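Gear train

A gear train is a set of two or more toothed wheels arranged so that turning one of them turns the others. Gear trains are used to change the speed of a shaft, to change the turning force it delivers, or to reverse its direction. They are found in clocks, hand drills, lifts, bicycles with hub gears, mills and most vehicles.

Basic terms

The wheel that receives power first is called the driver, and the last wheel in the train is called the driven gear or follower. When two wheels of different sizes are in mesh, the smaller is usually called the pinion. Two wheels can only run together if their teeth are of the same size and shape, whatever the size of the wheels.

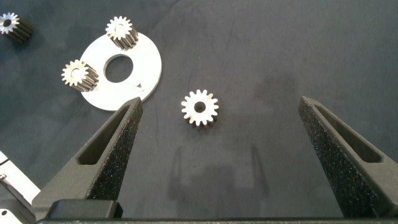 Metal spur gears and a white plate with a central hole.

Spur gears have straight teeth cut parallel to the shaft. They are the simplest kind to make and to fit, but they are noisy at high speed because each tooth meets its partner along its full width at once. Helical gears have slanted teeth that come into contact gradually. They run more quietly but push sideways along the shaft, so the bearings must be able to take the load.

Ratio

The ratio of a simple pair is found by dividing the number of teeth on the driven gear by the number on the driver. A pinion with 14 teeth has to turn more than once for each turn of a 30-tooth wheel. The larger wheel turns more slowly, with a greater turning force, less what is lost to friction.

A wheel placed between the driver and the follower is called an idler. It changes the direction of the follower but has no effect on the overall ratio. In a compound train, 2 wheels of different sizes are fixed to the same shaft, which allows a large reduction in a small space.

Mounting

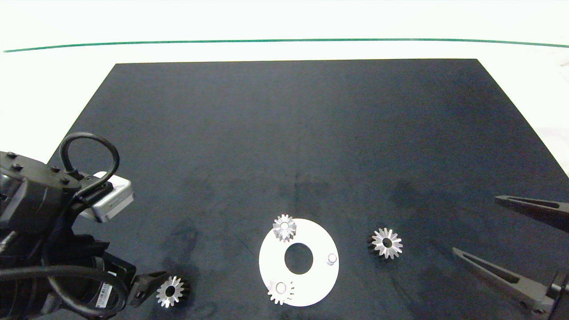
Gears must be held at the correct distance from each other for the teeth to mesh properly. If the shafts are too close the teeth bind, and if they are too far apart there is excess play, known as backlash. In small mechanisms the shafts are often held between two flat plates, as in a clock. Many gears have a bore through the centre to take a shaft, as does the silver spur gear on the upper left of the white ring, and may be held on it by a key, a pin or a tight fit. A little backlash is always left in so that the teeth have room for oil and for swelling when warm.

Mills

Early mills used wooden wheels with pegs for teeth. The watermill at Brirden kept its wooden gearing until it closed, and the main wheel is still in place on the ground floor. At Jestham the wooden teeth were set into an iron rim – a common arrangement, as a broken tooth could be knocked out and replaced without taking down the wheel. Wood running against iron was also quieter than iron against iron.

Shafts at an angle

Where two shafts meet at an angle, bevel gears are used. Their teeth are cut on a cone, and the most common form joins shafts at a right angle. A pair with equal numbers of teeth, set at a right angle, is known as a pair of mitre gears.

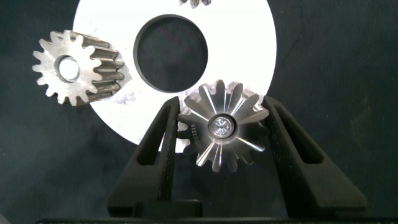
Worm gears are used where the shafts cross without meeting. The worm resembles a screw thread and moves the wheel on by one tooth for each turn, if it has a single thread. Many worm drives cannot be turned backwards from the wheel, and for this reason they have long been used in hoists and in the tuning heads of stringed instruments. The Balogh hoist, once common in small warehouses, used a single-thread worm with a ratio of 200 to 1. The later Caltara pattern replaced the worm with a compound spur train and a separate brake.

Wear and lubrication

Most gear trains need oil or grease. Open gears on slow machines are commonly brushed with thick grease, while faster trains run in a closed case with oil in the bottom. Worn teeth become thin and pointed, and the train grows louder as backlash increases. Pinions usually wear first, as each of their teeth comes into contact more often than those of the larger wheel.

See also: Belt drive, Clockwork, Differential, Rack and pinion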